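Jimstead Two-Bay Shelving Kit: long-term review

The Jimstead kit is a boltless steel shelving unit sold flat in two cartons. Each bay has four uprights, 5 shelf levels and a bag of beam clips. I bought it for a storeroom with an uneven concrete floor, where it replaced a set of timber racks that had started to lean. The unit has been in use since November, and this review covers assembly, stiffness, finish and the small parts.

What is in the cartons

The uprights come in halves joined with a steel sleeve. The beams are roll-formed, with two rivets at each end that drop into keyhole slots. The shelf decks are particleboard, unfaced on the lower side. Foot caps are black plastic, pushed on by hand. There is one sheet of drawings with no words on it, and the drawings are correct except for the sleeve, which is shown upside down. The dimple in the sleeve goes toward the floor. Fitted the other way, the upper half of the upright sits slightly proud and the top beam will not seat.

Both cartons arrived with crushed corners. One deck had a chipped edge, and I turned it to the wall. Nothing metal was bent.

Assembly

A rubber mallet is the only tool required. I would add a spirit level and a pair of thin gloves, as the cut ends of the beams are sharp enough to mark a hand. Build the lower half of each bay first, with a beam at the lowest slot and another just below the sleeve, then check that it stands square before adding height. Corner-to-corner measurements across the frame should agree to within 3 mm. Mine were out by more than that until I reseated one rivet, which had caught on the lip of the slot.

The rivets need a firm blow directly over the joint. Striking the middle of the beam bows it and does not drive the rivet home. A seated joint makes a flatter sound than an unseated one, and after the first few beams the difference is easy to hear.

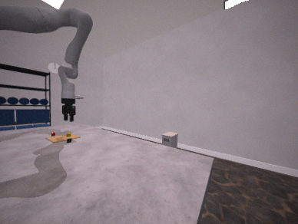
Stiffness and load

The printed rating is per shelf and assumes an evenly spread load on a level floor. I did not test to the rating. I loaded the second shelf with boxed floor tile and measured the sag at the middle of the front beam with a straightedge and feeler gauges. The deflection was small and it went away when the tile came off. The deck is the weaker part. It moves more than the beam does, and a load on a narrow base, such as a bench vise, should have a board under it.

Side-to-side stiffness is good once all of the levels are in. Front-to-back stiffness is only fair. The side frames are tied by short beams alone, with no diagonal brace, and a push at the top of a freestanding bay produces a sway that takes a moment to settle. Linking the two bays helps along the length of the run and does nothing for the depth. Wall anchors are needed for any bay at full height, and the kit does not include them. I used slotted brackets from Iltby, which line up with the keyholes without drilling. The brackets are heavier than they need to be and priced to match.

Floor contact

The foot caps are the worst part of the kit. They have no adjustment, and on a floor with any fall to a drain the unit has to be shimmed. I used steel packers under the caps for the first month. Under load the plastic crept over the edge of the packer and one cap split. I then took the caps off and fitted flat steel foot plates, also from Iltby, with the packers beneath. That arrangement has stayed level. Anyone with a flat slab can ignore this section, although I would still keep spare caps in a drawer.

The space between the floor and the lowest deck is another point to settle early. With the bottom beam in the lowest slot, a broom will not go under. Raising it by two slots gives room to sweep – and to retrieve whatever rolls beneath – at the cost of some height on the shelf above. I rebuilt one bay to make this change. It meant unloading everything, so decide first.

Finish

The gray coating is even on the faces and thin on the slot edges. After one damp winter there is light rust at several slots near the floor and none higher up. A wipe of cold galvanizing paint before assembly would probably prevent it. The coating scuffs easily where plastic crates are dragged across the front beam, and the scuffs are dull and do not go through to metal.

The particleboard takes up water. A leaking bottle of glass cleaner raised a blister on one deck overnight. I have since sealed the upper faces with two coats of clear varnish, and spills now bead. Wire decks of the same size are sold by Aoun and fit the beams, but small items tip over on them and I went back to board. 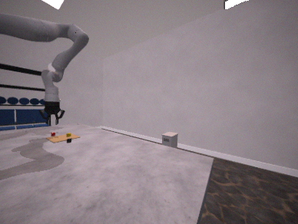 Rack-like structure, left

Comparison with the Clundton unit

The obvious alternative is the Clundton single bay, which costs more and ships in one carton. Its uprights are one piece, its feet are threaded, and it has a diagonal brace on each side. It sways less and it took me longer to build, up to 40 minutes for a single bay. The slot spacing is wider than on the Jimstead, so shelf heights are harder to match to boxes of a given size. The two brands do not share a slot pattern. Beams from one will hang in the other by a single rivet, which looks acceptable and is unsafe.

For a dry room with a level floor I would buy the Jimstead again. For a garage or a cellar I would pay for the Clundton, mainly for the feet.

Spare parts

Beam clips are sold in bags and are worth ordering with the kit. Each clip locks a joint against being lifted, and they are easily lost during a rebuild. Sleeves are sold in pairs. Replacement foot caps were out of stock both times I looked. Decks are a standard size at most lumber counters and cost less cut to order than from the maker. Ask for the corners to be notched at the same time – the notch clears the upright, and a square-cut board will not drop in.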